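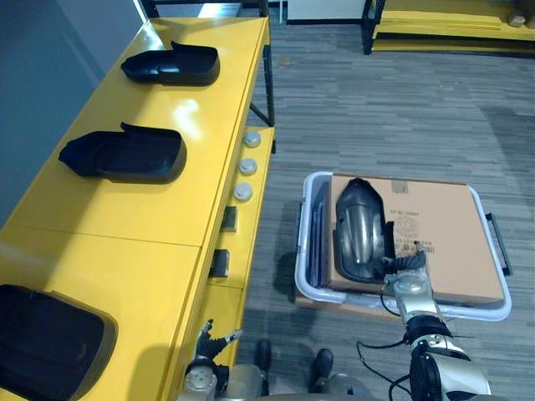 3 min read

Packing Cell Rules for Two-Arm Robots: Frequently Asked Questions

Last revised September 1, 2020. Maintained by Zbigniew Kołodziej, cell safety, Rurkenent site. Applies to all Henen benches where a robot moves molded parts from a bench top to a floor basket.

Which work does this page cover?

Pick and place of shoe-shaped plastic trays and shells from a yellow bench, with the basket standing on the floor beside it. Conveyor transfer and palletizing are covered in the Colombo line manual.

Do these rules replace the risk assessment?

No. The risk assessment is done per cell under ISO 12100, and the robot system is assessed under ISO 10218-2. If a rule on this page and the assessment for your cell disagree, the stricter one applies until the page is corrected.

May a person stand next to the basket while the robot is working?

Only in cells released for collaborative operation, and only outside the marked reach of both arms. In all other cells the robot must be in a protective stop before anyone steps onto the carpet on the basket side. An arm that is holding still is not stopped. Check the status lamp on the controller.

Can the buttons on the front of the bench be used to stop the robot?

No. The round silver buttons on the bench face are not part of the safety circuit. Use the emergency stop on the pendant or on the cell post. New operators are shown both before their first shift.

How should the parts be laid out?

Open side up, spaced so that the fingers can close on a rim without touching the next part. Do not nest parts on the bench. A part that hangs over the bench edge has to be moved back before the cycle is started.

Where may the gripper hold a shell?

On the long side wall, near the middle. Toe grips are not allowed. The wall flexes there and the part can rotate out of the fingers during the lift. The grip force limit is stored in the Flomamton recipe and operators may not change it.

May other items be in the basket?

Yes, if they are flat and lie below the level of the handle. A closed carton as a base layer is accepted, and so are sheets or folders standing along the inner wall. Loose bags, tape rolls and hand tools are not accepted.

Does the label on a carton need to stay readable?

The barcode must be readable when the basket leaves the cell. It may be covered by a part during loading.

What is the speed limit?

With a person inside the marked zone of a collaborative cell, up to 272 mm/s at the gripper. With the zone clear, 1,000 mm/s. Both values are set in the controller and are checked with the door-side test fixture, form 353.

What happens to the idle arm?

It stays in front of the bench face with its fingers open, clear of the bench edge and of the working arm. It may not be parked over the basket. Programs that leave the second arm unassigned are rejected at review.

A part was dropped. Can I pick it up?

Stop the robot first, then pick it up. Dropped parts go to inspection and do not go back on the bench. Record the drop on form 364 - one line per part, including parts with no visible damage.

Are there rules for the floor?

Cables may not cross the walking side of the bench. Carpet tiles with raised edges are to be reported before the next shift. The basket stands flat on the tiles, without a mat or riser under it.

How often are these rules reviewed?

Once a year, and after any reportable event. The next scheduled review is in October. Send proposed changes to the cell safety mailbox with the rule quoted in full and the bench number in the subject line.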